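How Does an Ad Get Made?

By Mohcine Bensaid
02/09/2022
Reading time: 4 minutes

You are watching your favorite show, and suddenly it stops. A family sits at a table, somebody opens a box of cereal, music plays. Then a name appears in big letters. This was an advertisement, or "ad" for short, and many people worked on it before it came to your screen.

Let us follow one ad from the beginning. It is for a drink with the name Drerel. The company which makes the drink wants more families to know it, so it goes to an advertising agency. An agency is an office where people think of ads for other companies. In our story the agency is called Holtero.

First the two sides talk. The drink company writes a short paper, and this paper is called a brief. It says who should see the ad, what they should remember after, and how much money can be spent. For Drerel the brief had one important sentence: "Children should know that this drink is made from pears." It sounds easy, but an ad with one clear message is hard to make. Everybody wants to add something more.

Next come the ideas. At Holtero, 4 people sat together for several days and wrote down every idea they had, also the silly ones. They had 88 ideas on small papers. One was a pear who is afraid of heights. Another was a song with only the word "pear" in it. Most of the papers went in the bin, and this is normal. In the end they kept 2 ideas and showed them to the company.
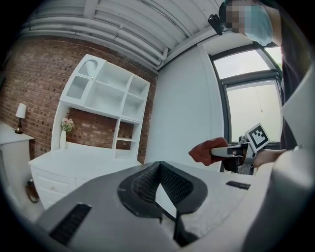

The company chose the pear who is afraid of heights. Now an artist had to draw a storyboard. A storyboard looks like a comic: each box shows one moment of the ad, and under the box is written what we hear. With a storyboard, everyone can see the ad before any money is spent on filming. If a joke does not work, you can change it with an eraser.

Then the agency tests the ad. They show it to people who do not work there and ask them questions. What was the ad for? What did you feel? In the Drerel test, 1,718 people answered. Many of them loved the pear, but some thought the ad was for a climbing school! So the agency put the bottle in the first part of the ad and not only at the end.

After this, the ad is filmed or animated, and music is added. The company must also pay to show it. A place in the middle of a popular show costs more than a place late at night, when most of the viewers are asleep.

Can an ad say anything it wants? No. In many countries there are rules. An ad should not tell lies about the product. If it says "made from pears", there must really be pears inside. There are often special rules for ads made for children, too, and in some places certain ads cannot be shown during children's programs.

But an ad can still be true and leave things out. It will tell you that the drink tastes good – it will maybe not tell you how much sugar is in it. For this you must turn the bottle and read the small letters on the back.

Try this at home. When you see the next ad, ask yourself who paid for it and what they want you to do. Then close your eyes and try to say the name of the product. Sometimes you will remember only the pear.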